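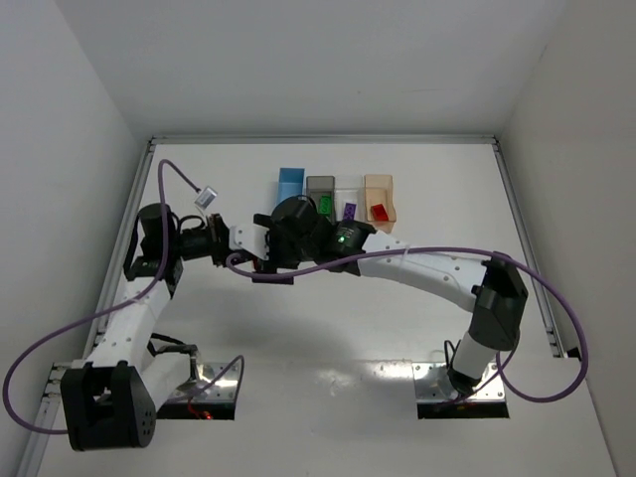
Sorting Bins and Blocks FAQ
Updated 1/8/26

Do the block and the bin have to be the same color?
No. Red in orange is fine, purple in clear is fine. Pick a rule and write it down before you start.

How many blocks come in a set?
110 in the small set, 300 in the big one. Studded, all colors mixed.

Can I buy just the bins?
Yes — solid or see-through. Solid blue is back in stock, clear ones are low til June.

I can't see my clear bin on a white table.
Common one. Strip of tape along the front edge, or put a darker mat under the row.

Bins slide around when I drop a block in. Help?
Push them together side by side. Still sliding, dab of putty under each.

Dishwasher?
Blocks no. Bins top rack only, the tinted ones can go cloudy.

Lost a block, can I get one?
Singles ship from Isville, part 66, put the color in the notes. Kasun Bhuiyan does thier packing so allow a few days.

Schools?
Orders over 700 blocks get the class price. Email Dace Kļaviņa at the Rundeck office, not the shop form.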